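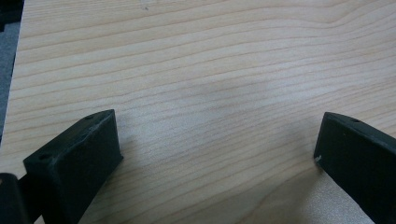

Finger offen, Holzplatte leer: die Ausgangsstellung vor jedem Griff.

Suchbegriff eingeben … Suchen

Handgreifer vergleichen: Tipps für den Werktisch

Wer zwei Handgreifer gegeneinander testen will, braucht keine große Ausrüstung. Ein Tisch, ein paar Haushaltssachen und ein Blatt Papier für die Ergebnisse reichen. Die folgenden Tipps stammen aus unserem Vergleich der Fingersätze Kivaretti und Satoretti. Zsófia Vass hat gegriffen, ich habe mitgeschrieben.

Tisch vorbereiten
Die Platte mit einem leicht feuchten Tuch abwischen und trocknen lassen. Krümel und Staub setzen sich an die Greifflächen, und dann rutscht auch ein guter Finger. Eine matte Platte ist angenehmer als eine glänzende, weil die Kamera weniger Spiegelungen abbekommt. Deckenlicht genügt meistens. Eine Schreibtischlampe von der Seite wirft harte Schatten und kann wegbleiben.

Finger reinigen
Schwarzer Kunststoff zeigt jeden Kratzer und jedes Staubkorn. Kratzer an den Kanten stören nicht. Die Greiffläche selbst vor jeder Reihe mit einem fusselfreien Lappen abreiben, kein Öl, kein Silikonspray. Schrauben handfest anziehen und nach 100 Griffen nachprüfen. Beim Satoretti war nach der ersten Reihe eine locker.

Gegenstände auswählen
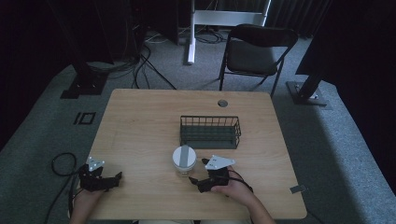 Für den Vergleich nimmt man am besten Dinge, die sich in Form und Oberfläche deutlich unterscheiden. Glatte, runde Behälter verlangen, dass beide Finger auf gleicher Höhe ansetzen, sonst kippen sie. Ein Drahtkorb verhält sich anders, dort kommt es darauf an, ob die Fingerspitze an den dünnen Stäben hängen bleibt. Den weißen Behälter mit dem grauen Streifen auf dem Deckel stellen wir vor den Korb, damit man mit beiden Händen von links und rechts herankommt. Der Streifen dient nebenbei als Marke: Steht er nach dem Abstellen schräg, hat sich der Behälter im Griff gedreht. Das kommt als »D« in die Liste.

Kabel führen
Das Kabel über das Handgelenk nach hinten legen, nie vor die Finger. Genug Schlaufe lassen, sonst zieht es beim Anheben.

Aufschreiben
Pro Gegenstand und Fingersatz eine Zeile. Wir kamen auf 396 Griffe, davon 28 mit Drehung, die meisten beim Satoretti. Der Kivaretti griff am Drahtkorb schlechter. Nach jeder Reihe die Hände wechseln lassen oder Pause machen, müde Finger verfälschen das Ergebnis.

Den Sampaio-Controller prüfen wir im September.

Severin Trummer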